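Workshop tips: keeping a label cell running

Most of the maintenance advice that comes with these cells is padding. The Daver sheet wants the vents wiped every shift. I've done it weekly since November and can't tell the difference.

What I do bother with is the fan grille. Power off, soft brush, then a vacuum held a few centimetres back. Skip the compressed air, whatever the colour of the nozzle. It drives paper dust further in.
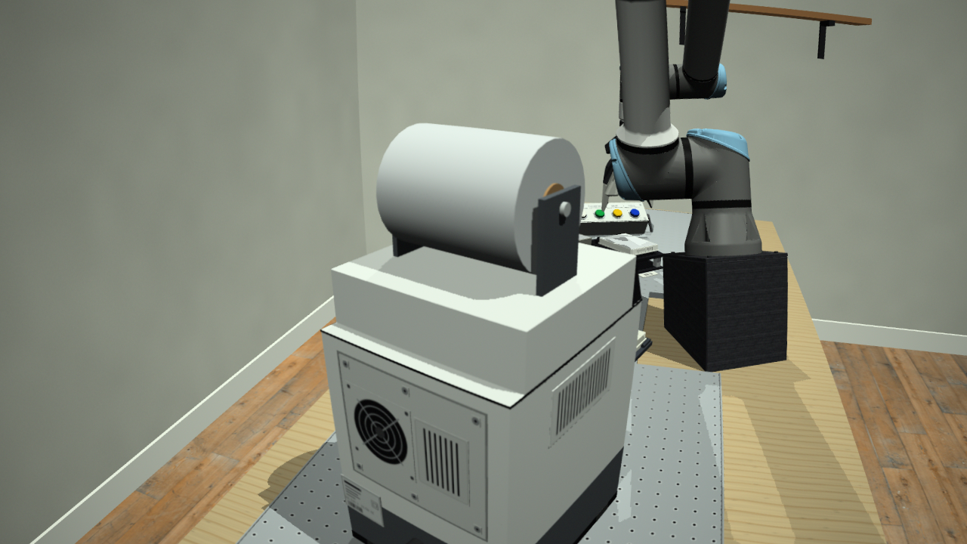
Rolls are the other thing. Motano claims 4000 labels to a roll and I've never got past 3000 before the curl near the core starts causing misfeeds. Change it early. Check that the axle pin is seated in the bracket, then run 500 at low speed before you let the arm anywhere near the output.

Harvey Paquette swears by re-teaching the pick point after every roll change. I doubt it. If the printer is bolted down properly, the point shouldn't move. Check the bolts first, and re-teach only if the gripper misses twice.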